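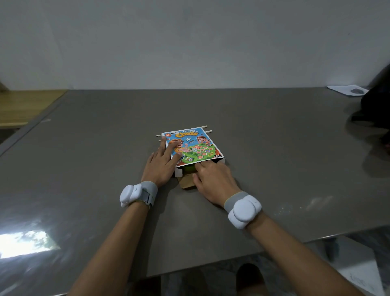
Both hands on a Flipping Chess box, with a sensor device strapped to each wrist.

Writing Down What the Hands Do

The first thing an operator learns at Sedach is how to fasten a strap. The second is when to stop and fasten it again. A wrist device that turns on the forearm halfway through a recording will go on reporting a position, and the position will be wrong by however far it turned. No software check in the current pipeline catches this reliably.

Version 2 of the Sedach recording practice, in force since March, runs to 83 clauses. It covers tabletop tasks performed by people and later used to train two-armed robots: unpacking, sorting, setting out small parts, putting them away. Homa Sharifi edited the text and is frank about its origin. "Most clauses are there after a bad batch," she says. "We threw out a lot of footage in the first year, and each time we wrote down why."

The strap clause is typical. The device is seated above the wrist joint, clear of the hand, and the strap must lie flat all the way around. Sleeves stay out from under it. The operator then makes a short calibration motion and repeats it at the end of the session. If the two motions disagree beyond the set tolerance, the session is rejected whole.

Object choice gets a chapter of its own. The practice favors ordinary retail goods in their original packaging, and children's games do well under its scoring. A game box has flaps and an inner tray. The pieces are small enough to need a pinch grip, and while one hand is busy with them the other is often free to rest or to steady something. Resting hands are recorded and labeled like working ones. An earlier draft let annotators skip them, and policies trained on that data tended to leave the idle arm wherever it had last been.
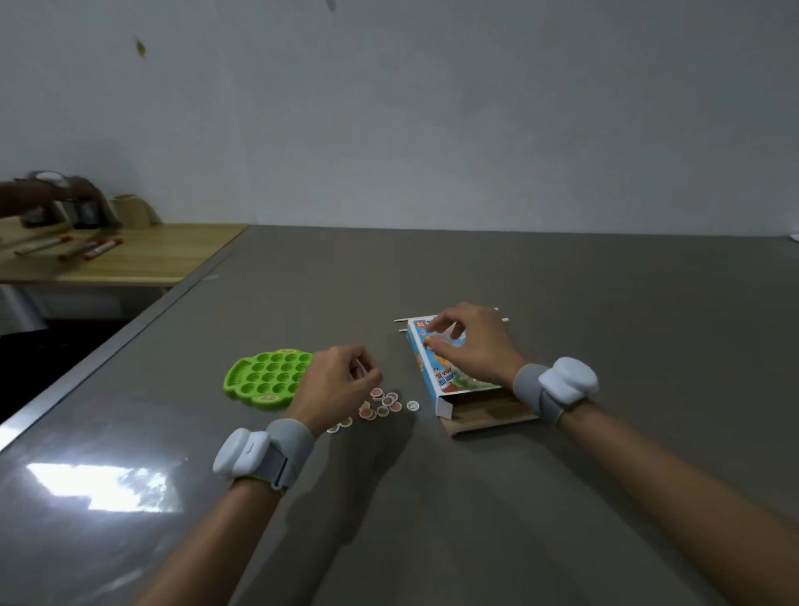
Where One Step Ends

Segmentation caused the longest argument. Triin Žukauskas, whose team at Jerkness labels recordings made under the practice, wanted boundaries set by contact: a step begins when the fingers touch an object and ends when they let go. Sharifi's group preferred boundaries set by purpose. The published rule is a compromise. Contact decides the boundary unless the same hand touches the same object again within the time limit, in which case the touches count as one step.

For loose pieces the rule is stricter. Each pick and each placement is a separate step, even where up to 10 follow in quick succession. Labels name the hand, the object and the end position, in that order.

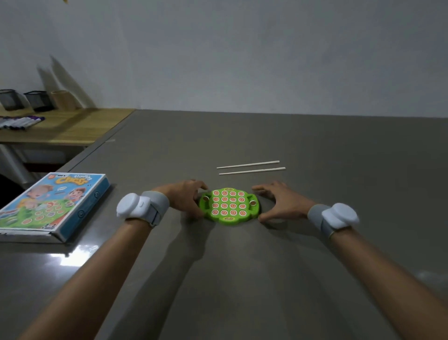
Žukauskas accepts the cost. Labeling time rose after the change, and her staff now work in blocks of four sessions with a second reader on each block. Disagreements go back to the wrist data before anyone looks at the video again — a sequence she insisted on, as readers shown the video first tended to defend their original label.

Two matters remain open. The practice says little about glare from overhead lights on glossy tabletops, beyond asking that the main work area be kept clear of it. It is also silent on background clutter. Hijazi, which tests grippers against the recordings, has asked for pens, papers and neighboring desks to be left as they are, and a draft clause to that effect is with the editors.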